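Peltik Two-Arm Bench Cell – Demonstration Visits at Skellmont

Product no. 1035
Availability: on order, demonstration before purchase recommended

The Peltik bench cell is a pair of robot arms for small assembly and sorting work on a normal table. We sell it to laboratories, technical colleges and small workshops which have no space for a fenced cell. Before you order, we invite you to see it working in our demonstration room in Skellmont. A visit takes one afternoon, starts at 2 p.m. and is free of charge. 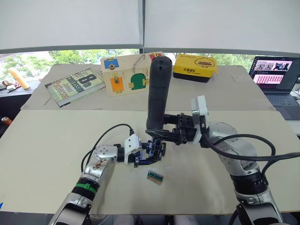
The handling demonstration is the part most visitors ask for. Both arms work over one board, and the task is given to them in short steps, so that you can stop and ask at any moment. In this part one arm can hold a tall black piece upright while the open gripper of the other is over a small circuit board part. We leave ordinary things on the second board on purpose, a paperback and a wooden puzzle box with latches, and you may bring parts from your own production as well. Please send us the dimensions of your parts before the visit.

Gripper and fingers

The standard gripper has two parallel fingers. They are held by screws and can be changed with the hex key from the tool set. During the visit we show how the fingers open and close on a gripper placed on the table, because on a mounted arm the rack and gear are difficult to see.
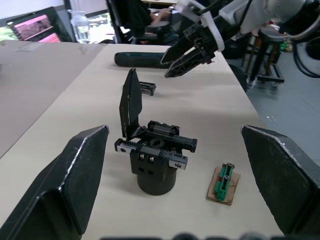

Gripper mechanism on the bench, with a green terminal block on cardboard to its right.

Fingers wear with use – this is normal and has no effect on the guarantee. A spare pair (order no. 300) is included with each cell. For soft or very smooth parts we recommend the Lido finger covers, which are sold separately.

Small parts

Many customers come to us with connectors, terminal blocks and similar pieces. For these the approach of the fingers is more important than the force. We show the approach slowly first and then at working speed, and you can try to guide the arm by hand yourself.

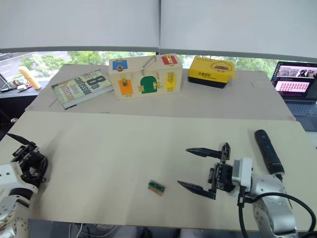
What is in the delivery

Two arms with grippers
Controller with Mostyn software, license for one workplace
Cable set and table clamps
One pair of spare fingers
Printed manual, 34 pages
Service check after 4000 working hours

The table, the boards and the laptop are not part of the delivery. The software runs on most office laptops, and the list of requirements is sent with the offer.

Working with both grippers

In the last part of the visit the two arms work close to each other over the middle of the table. We explain here how the shared working area is set in the software and what you should check before the first start.

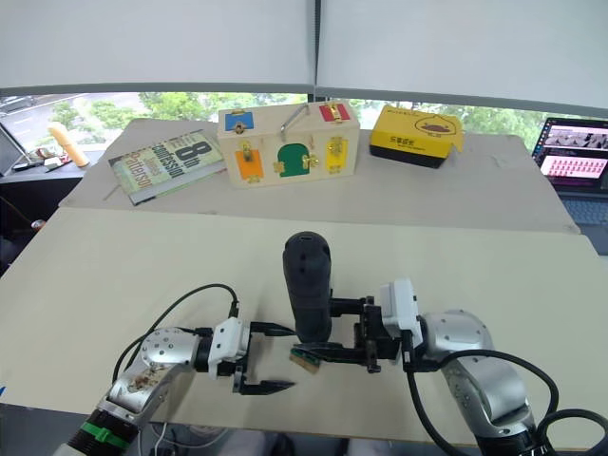
Right gripper holding a black handle-like piece upright, left gripper open beside it.

Booking a visit

Groups of up to six persons are welcome. In December the room is open only in the mornings, so please ask for a place early. Write to us through the contact form, choose "Demonstration Skellmont" as the subject and tell us which parts you want to handle. You will receive the directions and the parking permit with our answer.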